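*Updated in September, after the pads changed. If your kit has the older clamp-on pads, most of this still holds, but skip the section on screws.*

# Getting started with the Stellovow hand-held gripper kit

I have been using the Stellovow for long enough now that people have started writing to me about it, and the questions are nearly always the same ones. How do I set it up, what should I pick up first, and is it worth the money for a small workshop or a school club? So I thought I would put it all in one place, with a cup of tea at my elbow, and take you through a first afternoon with the kit at the pace I wish I had taken it myself.

For anyone who has landed on this page from a search: the Stellovow is a two-fingered gripper that you carry and squeeze by hand, with a small camera mounted on it. You do a job with it - picking something up, putting it in a bin - and the recording is used later to teach a robot arm the same job. It's made by Emach, a small firm in Kimasdale, and the software that goes with it is called Hattori. You can buy the two separately, though I can't think why you would want to.

## What you need before you begin

You'll want the kit itself, obviously, with both fingers and their soft pads. Beyond that:

- a plain table, light in colour if you have the choice
- a bin or tub with fairly low sides
- three or four light things to practise on
- a laptop with Hattori already installed (do this the night before, as the first download is a slow one)
- the little hex key from the lid of the case

Please don't lose the hex key. Mine spent a fortnight down the side of an armchair and I had to borrow one from Mio Kudo, who wrote most of the Hattori manual and was very gracious about it.

## Step 1: Check the fingers and pads

Take the gripper out and open and close it a few times with nothing in it. It should move smoothly all the way, with a light springiness towards the end. If it catches, slacken the finger screws by half a turn, close the gripper, and tighten them again with the fingers held together. That lines them up nicely and takes no time at all.

Then look at the pads. They ought to sit flat on the fingers with no lifted corners. A pad that has begun to peel will feel fine in your hand and then behave oddly in the recordings, letting things twist just as you lift them. New pads come in the spares bag, and it is worth fitting a fresh pair before any session you care about.

One small warning on the screws. The brass inserts are sturdy, but the holes around them are not meant for heroics. Finger tight and then a gentle nudge with the key is plenty.

## Step 2: Set out the table

Clear more space than you think you need. I began with a table crowded with bits and pieces, thinking it would be good for variety, and all I got was a muddle. Start with the bin and one object. You can add clutter next week, when your hands know what they are doing.

Put the bin where your wrist can come down into it without your elbow going up round your ear. For most people that means a little to one side of the middle, and not too near the far edge. Then stand where you mean to work and try the reach with the gripper in your hand. If you have to lean, move the bin.

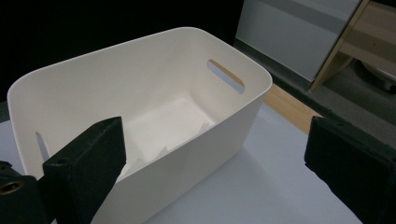 Lighting deserves a word as well. You want it from overhead and fairly soft, and you want it to stay the same for the whole session. I once recorded right through a bright and cloudy lunchtime next to a big window, and when I looked at the results it was like watching someone play with a light switch. Pull the blind, put the lamps on and leave them alone.

White on white is harder than it sounds, too. Thin paper in a pale tub gives the camera very little to go on apart from the folds and the shadows. I wouldn't avoid it, as real jobs are full of pale things in pale boxes, but I'd mix in something with a bit of colour so that you can tell whether a poor result is down to your handling or down to the material.

## Step 3: Calibrate

Open Hattori and choose **New session**. It will ask you to do three things:

1. Open the gripper fully and hold it still until the bar fills.
2. Close it fully, with nothing between the pads, and hold again.
3. Move it slowly in a wide circle over the table.

The circle is the one people rush. Go slowly, keep the camera pointed down at the table the whole way, and finish somewhere near where you started. If the bar turns amber, do it again. Hattori will let you carry on with an amber bar and I do rather wish it wouldn't, having lost a whole morning's work that way.

Calibration holds for 60 minutes, after which you'll get a polite chime and a reminder. Changing a pad or touching a screw means doing it afresh, whatever the clock says.

## Step 4: Choose your first object

Everyone reaches for a wooden block, and a block is fine for five minutes. After that it teaches you very little, as you can grab it any old how and it will come up. What you want is something light, with a right end and a wrong end, that will complain a bit if you squeeze too hard.

My favourite by a long way is a shuttlecock. It weighs next to nothing, it rolls round in a little arc if you nudge it, and you have a real decision to make about where to hold it. The base is firm and forgiving. The feathers are neither, and if you pinch them near the tips you will bend them and feel dreadful. Further down, where the threads tie the shafts together, there is more strength, but you have to come in at the proper angle to get there.

Lay it on its side, clear of the bin, and turn it to a different angle each time. Don't line it up neatly with your hand. A robot that has only ever seen a tidy shuttlecock will be stumped by an untidy one.

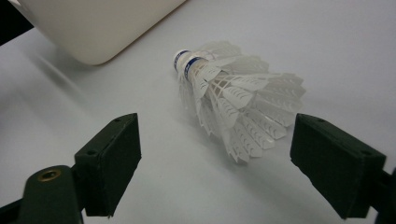

Come down with the fingers wide apart. This was the best tip I had from Christos Economou, who runs the beginners' afternoons at Emach: open early, and open more than you need. If you arrive with the fingers half closed you end up nudging the thing along the table and chasing after it, and every second of the chase goes into the recording.

Once both fingers are either side, pause for a moment. Then close slowly until you feel the pads take hold, and stop squeezing. Lift straight up by a hand's width before you begin to travel sideways. It feels fussy to begin with, and then after a dozen goes you won't notice you are doing it.

## Step 5: Record

Press the thumb button to start, do the job once, and press again to stop. One pick and one drop is one recording. It is tempting to string several together, but they are a nuisance to split up afterwards.

Aim for short recordings with a clean start and a clean finish. Begin with the gripper above the table and open. End with it above the table and open again, with the object wherever you meant to put it. If you fumble and recover, keep it, as a few honest recoveries are useful. If you drop the thing on the floor and say something unrepeatable, press the button twice quickly and Hattori will throw that one away (it does record sound unless you turn it off, as I learned in company).

For a simple pick and place I would plan on 240 recordings before you try any training. That sounds a great many, I know. Split it over two or three sittings, and stop when your hand gets tired, because a tired hand starts cutting corners and you can see it in the results. I manage some 35 at a stretch before I need to put the kettle on.

## Step 6: Look back over what you have

Do this the same day if you can, while you still remember what went on. Open the session in Hattori and go through the thumbnails at double speed. I look for three faults in particular:

- **The object leaves the view too early.** You are tilting your wrist. Drop your elbow a little.
- **The fingers shut before they arrive.** Open wider and slow down over the last bit.
- **Everything looks the same.** Move the bin, turn the object, come in from the other side.

Mark the bad ones and leave them out of the export, but don't delete them until you've seen how the training goes. I have gone back and rescued a few.

## So, is it worth buying?

For a club, a small firm, or a stubborn person with a spare table, I think it is. The gripper is comfortable, the pads grip well without marking things, and the spares are easy to get. Hattori is pleasant to use once you have got past that calibration screen. When I wrote to Emach with a daft question about exporting, I had a proper answer from a proper person before teatime.

My grumbles are small ones. The case is too tight for the gripper with the fingers fitted, so you are forever taking them off and putting them back on. The thumb button is set for a larger hand than mine. And the printed guide is so brief that it hardly counts, which I suppose is how I came to write all this.

If you already own the older version, I wouldn't rush to replace it. Buy the newer pads, which fit both, and spend the difference on a decent lamp and a tube of shuttlecocks.

I'll do a second page on working with two bins and sorting between them once I have got the hang of it myself. In the meantime, if your calibration bar stays amber no matter what you do, wipe the lens first and then write to me.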